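4.2 Route Segments and Local Costmap Tuning

The planner described in Section 3 was tested on the outdoor walkways of the Stindard site. The global layer holds a sparse graph of waypoints, and the local layer replans at 6 Hz over a rolling costmap built from a single forward wide-angle camera. No prior map of the paving was used. The graph was drawn by hand from a site plan and is accurate to within the width of a walkway at most nodes, so the local layer has to carry the lateral placement of the robot.

Parking strips were the first difficulty. A painted line separates the strip from the walkway, and the segmentation network labels both sides as drivable. A scooter standing at an angle across such a strip has a thin front column and a broad body, and the projected footprint depends strongly on which of the two is detected first.

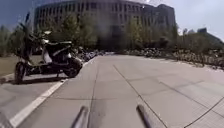 Inflation was set per class. Pedestrians and two-wheeled vehicles receive a wide radius with slow decay, while curbs and walls receive a narrow radius with a hard edge. With one shared radius, the corridor between two rows of parked bicycles closed up in the costmap long before it became too narrow to drive, and the planner fell back to its recovery behavior. Under the per-class setting, 17 of the 26 corridor runs finished without recovery. The remaining runs failed for reasons discussed in Section 5, mostly late class changes at long range.

Expansion joints were a second source of error. Under strong sun a dark joint can resemble a low step, and near the image border the lens bends it into an arc. The projection model was refitted with the outer image region down-weighted, and joint-like responses are now suppressed unless they persist over several updates. Temporary obstacles such as piled sacks or concrete blocks have no class of their own. They enter the costmap through the generic "raised" label and keep the hard-edged radius.

Figure 7. Open paving with a heap of bags to the left and concrete blocks to the right.

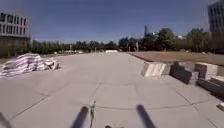 The robot's own front rods are masked before segmentation. The mask is fixed in image coordinates and was dilated to cover small changes in camera mount angle. Without the dilation, a strip of false obstacle cells appeared directly ahead of the base and the velocity controller limited the robot to a crawl. Masked cells are filled from the previous costmap after motion compensation, and they expire if not observed again.

Glare was handled separately. When the sun is inside the field of view, the paving near the horizon loses its texture and the network's confidence drops over a wide band. Cells in this band are marked unknown. The global layer may route through unknown cells at a penalty, but the local layer may not enter them.

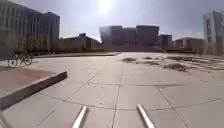 Zohreh Jalali objected during review that an unknown band moving with the robot is no real constraint, and that the penalty should grow with the time a cell has stayed unknown. We adopted this change. Aged cells now add to the route cost linearly up to a cap, and the local layer lowers its speed limit as the nearest unknown cell comes within braking distance. The cap was chosen on the Evska simulator and left unchanged outdoors.

The last segment type combines a parking strip, a long row of bicycles and a planted border, and it was used for the comparison with the Nazari baseline planner in Table 3.

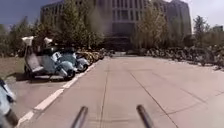
Livania, September 30, 2022

The parameter set was frozen on this date, and all results below use it without further tuning. Table 3 lists path length, minimum clearance and number of replans for each segment type.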